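Ticket: Broadband drops every evening, router blamed again
Status: Open (reopened by customer)
Product: Zoltlow home hub, on the Brustik line
Priority: Normal

Opening message

The connection goes down most evenings between seven and nine and comes back by itself. I have been told by chat support that this is "probably the wifi". I doubt it, as the desktop upstairs is plugged in by cable and it drops as well. Before anyone asks, I have turned it off and on again. I have also turned it off, had a cup of tea and turned it on again, as per the help page.

The light on the hub goes from white to amber when it happens. According to the manual, amber means "connecting", so it isn't telling me much.

Update 1

Support asked me to move the hub away from "household appliances". It was in the hall, next to a coat rack, but fine. I moved it to a shelf in the back room and ran the long cable to it.
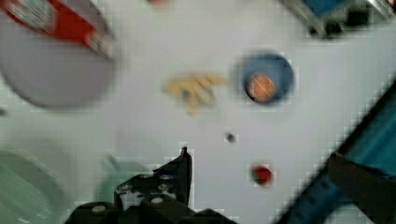
Two evenings in the new spot and it dropped on both of them. The event log (under Advanced, then System, then a page that takes an age to load) shows the same line each time: "WAN down, retrying". Once it retried for 217 seconds, which is a long time to sit looking at an amber light. I've copied the log into the ticket because last time I was asked for a screenshot and then told the screenshot was too small to read.

Update 2

New advice is to change the wifi channel. I said again that the cabled machine drops too. The reply thanked me for my patience and told me to change the wifi channel. Changed it from automatic to 11. No difference, and the tablet in the kitchen is now slower than before.

I also swapped the filter on the phone socket for the spare that came in the box. The box claims the spare is "improved". I can't see how anyone would know.
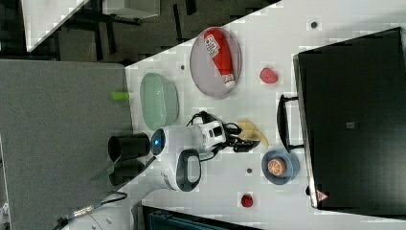
Does the fault still happen with the hub plugged into the test socket?
It does. I took the faceplate off on Monday and left the hub in the test socket overnight, and the log shows a drop at 19:42 and another a little after half past eight.

So the extension wiring is out of it, as far as I can tell. I'd like that written down somewhere, as I've been warned twice that I could be charged if an engineer comes out and finds the trouble is on my side.

Update 3

Line test run from your end. Result: "No fault found". It was run at ten in the morning. The fault is in the evening. I have asked for it to be run at eight at night and was told the test "isn't affected by time of day", which may be true of the test.

Error counts from the hub's own page, for what they're worth: 482 before seven o'clock, 1,302 by the time it came back up. I was told these numbers are normal. When I asked what a number that wasn't normal would look like, the chat ended. 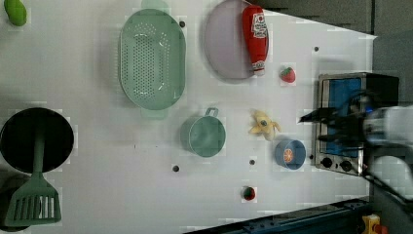 Is the hub running the latest firmware?
According to its own page it is, though the update button has been greyed out since April and I have no way of checking it against anything else.

The Emitz forum has a thread on the greyed-out button. Half the replies say a factory reset brings it back and the other half say it doesn't. I did the reset. The button is still grey and I had to type the wifi password into everything again.

Update 4

Borrowed an old Nam router from next door and used that for three evenings in place of the hub.

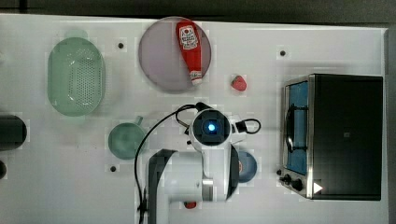
It dropped on all three. Different router, different power supply, different cable, same test socket. I don't think a replacement hub is going to help, and I'd prefer not to be sent one, though I see from the order page that one is already on its way.

What I am asking for:
– a line test between seven and nine in the evening
– an engineer to look at the cabinet end
– confirmation in writing about the charge

Please don't close this as "resolved – no response" again. I responded the same day.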